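サイト内検索 キーワードを入力 検索

卓上型小物収納ケースの引き出し配置と取り出しやすさに関する検討

プロジェクト演習 報告書(収納・整理班)

1. 目的

電子工作室では、抵抗、ねじ、スペーサ、圧着端子などの小物部品を、紙箱と袋に分けて棚に置いてきた。袋の口が閉じられないまま戻される、種類の違うねじが混ざる、といった状態が続き、実習の開始時に部品をそろえる時間が長くなっていた。本演習では、卓上に置く引き出し式の小物収納ケースを導入する場合の配置規則を定め、引き出しの割り当て、ラベルの形式、机上での置き位置の三点について検討した。

ケース自体の設計は対象としない。市販品をそのまま使い、改造は行わないことを前提とした。

2. 対象としたケース

使用したケースは、黄色の枠に黒い樹脂部を組み合わせた据え置き型で、上部に黄色の取っ手が付く。前面は透明な引き出しが3段3列に並び、引き出しは9個である。以下、班内で用いた呼称「Cora」で記す。比較対象として、蓋付きの浅い仕切り箱(呼称「Gondska」)を用いた。Gondskaは蓋を開けると全区画が上から見えるが、開けるために箱の前後に空きが必要で、持ち運びの際に蓋が浮くと隣の区画へ部品が移る。

Coraは立てて置くため、机の奥行きを占める量が小さい。一方、引き出しを手前に引くので、ケースの前には引き出しの奥行き分の空間を確保する必要がある。また、下段は机面に近く、指を下から差し込む動作がしにくい。この二つが配置を決めるうえでの主な制約になった。

3. 引き出し番地の定義

引き出しには行と列の組で番地を与えた。行は上からA、B、C、列は左から1、2、3とする。左上がA1、右下がC3である。通し番号も候補に挙がったが、通し番号では「5番」と言われたときに段を数え直す必要があるため採用しなかった。番地は部品表の右端の欄に記載し、実習の手順書では部品名の直後に括弧書きで付ける。

複数のケースを並べる場合は番地の前にケースの記号を付ける。今回は1台での運用を想定したので、記号は省略した。

4. 部品の割り当て

4.1 分類の基準

割り当ては、使用頻度、単体の重さ、取り違えたときの影響の順に判断した。使用頻度は手順書に部品名が現れる回数から求め、実際の消費量は用いていない。消費量を用いると、一度に多く使うだけの部品が上位に来る。取り出し動作の回数を減らすという目的からは、出現回数のほうが適していると判断した。

在庫の整理時に袋を開けて部品を数え直した結果、対象とする部品の総数は1,539個であった。この中には種類を特定できないねじが49個含まれる。これらは別の袋に分け、Coraには入れていない。

4.2 割り当て表

A1 抵抗(小袋に分けて立てる)
A2 コンデンサ(小袋に分けて立てる)
A3 LED、ダイオード
B1 小ねじ(短)
B2 小ねじ(長)
B3 ナット、平座金
C1 樹脂スペーサ
C2 金属スペーサ
C3 圧着端子

上段には軽く、かつ見分けにくい部品を置いた。上段は目の高さに近く、引き出したときに中を上から確認できる。中段にはねじ類をまとめ、組で使うものが横に並ぶようにした。下段にはスペーサと端子を置いた。金属スペーサを上段に置く案は、重い引き出しを引いたときにケースが前に傾くおそれがあるため除外した。

A1とA2は内容の種類が多く、1区画に複数の値が入る。仕切り板を追加する案もあったが、板を入れると小袋が立たなくなるため見送り、小袋の口側に値を書く方式とした。

5. 机上の置き位置

ケースは机の奥側に寄せ、前面を作業者に向ける。作業者から見てケースを中央に置く案と、利き手と反対側に置く案を比較した。反対側に置くと手前の作業面は広く残るが、引き出しを引く際に腕が体の前を横切り、手前に置いた基板に袖が触れやすい。中央奥に置く場合は、左右どちらの手でも同程度の距離で届く。共用の机では利き手を固定できないので、中央奥を標準位置とした。

机面は白色で、ねじや端子を落としたときに見つけやすい。ただし白い樹脂スペーサは見えにくいため、C1を使う作業では濃色のトレー(呼称「Pallstead」)を手前に敷く。トレーはケースの前面に密着させず、下段の引き出しが当たらない位置に置く。

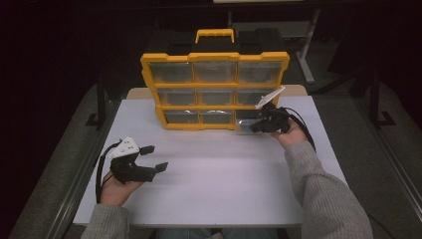 下段の引き出しについては、引き切る前に止める操作を標準とした。引き出しを完全に抜くと、戻すときに後端をレールに合わせる必要があり、片手では合わせにくい。中身が見える程度まで引き、部品を取り、前面の中央を押して戻す。前面の端を押すと斜めに入り、途中で引っかかることがある。

部品を多量に取り出す場合のみ、引き出しごと抜いてトレーの上に置いてよい。このとき同時に抜く引き出しは1個までとする。2個を同時に抜くと、戻す位置を取り違えても外見からは判断できない。番地ラベルを引き出し側だけに貼った場合、この取り違えが特に問題になる。

6. ラベル

6.1 貼り付け位置

引き出しの前面は透明で、中身がある程度見える。ラベルを前面の全体に貼るとこの利点が失われるので、幅を前面の半分以下とし、下辺にそろえて貼ることにした。上辺にそろえる案では、引き出しを少し引いた状態で上段の影がかかり、文字が読みにくかった。

番地は引き出し側と枠側の両方に貼る。枠側は番地のみ、引き出し側は番地と部品名を記す。両者が一致していれば正しい位置に戻っていると判断できる。枠の仕切り部分は細いため、枠側のラベルには2文字だけを印字する。

6.2 文字と色

前面には照明が映り込むことがあり、光沢のあるラベルでは文字が欠けて見える。つや消しの白地に黒文字を用いた。色分けは行わない。枠の黄色が強く、淡い色のラベルは区別しにくかったためである。

部品名は手順書の表記に統一した。たとえば「平座金」と「ワッシャ」が混在していた箇所は「平座金」に直し、手順書側も同時に修正した。略号は使わない。

7. 運用規則

(1) 使用後の部品は番地を確認して戻す。番地がわからない部品は引き出しに入れず、未分類用の小皿(呼称「Fang」)に置く。
(2) Fangの中身は実習終了時に仕分ける。種類を特定できないものは袋に移し、その旨を記入する。
(3) 引き出しの補充は、残りが底面を覆わなくなった時点で行う。
(4) ケースを移動するときは、全段が閉じていることを確認し、上部の取っ手を持って立てたまま運ぶ。傾けて運ばない。
(5) 割り当てを変更した場合は、枠側、引き出し側、部品表の3か所を同時に改める。

(3)の基準は目視によるもので、個数では定めていない。個数を基準にすると補充のたびに数える手間が生じ、規則が守られなくなると考えた。ただし底面を覆うかどうかは部品の形状に左右される。スペーサのように転がる部品では片側に寄るため、引き出しを水平にしてから判断する。

8. 考察

Gondskaと比べた場合、Coraの利点は、1区画を開けても他の区画に影響しない点にある。蓋付きの箱では、一つの部品を取るために全区画が開放され、上に落とした部品が別の区画に入りうる。引き出し式ではこの混入経路がほぼなくなる。残る混入経路は戻す際の取り違えで、これは番地の二重表示で抑える設計とした。

不利な点は一覧性である。前面が透明であっても、奥に寄った部品は外から見えず、開けなければ残量がわからない。上段では前面の反射も加わる。補充の確認には全引き出しを順に開ける必要があり、区画数が増えるとこの作業が負担になる。

また、区画の大きさがそろっているため、量の少ない部品でも1区画を占める。今回はナットと平座金をB3に同居させたが、両者は形状が似ており、取り出し時に選別が必要になる。小袋で分けているものの、袋の口を閉じない場合は混ざる。引き出し内の分割方法は検討が不足している。

9. 今後の課題

本報告では配置と規則の策定までを扱い、取り出し時間の測定は行っていない。測定する場合は、A段とC段の差、および左右の手による差を分けて記録する必要がある。手袋を着用した作業では引き出しの前面をつかむ動作が変わるため、素手とは別の条件として扱う。

2台目を導入するときは、積み重ねと横並びのどちらにするかを先に決める。このケースは上面に取っ手があり、積み重ねには向かない。横並びにすると標準位置の中央奥から外れるため、5章の検討をやり直すことになる。

種類を特定できなかったねじについては、径とピッチを測ったうえでB1またはB2に戻すか、廃棄するかを次の演習で決定する。

最終更新:11月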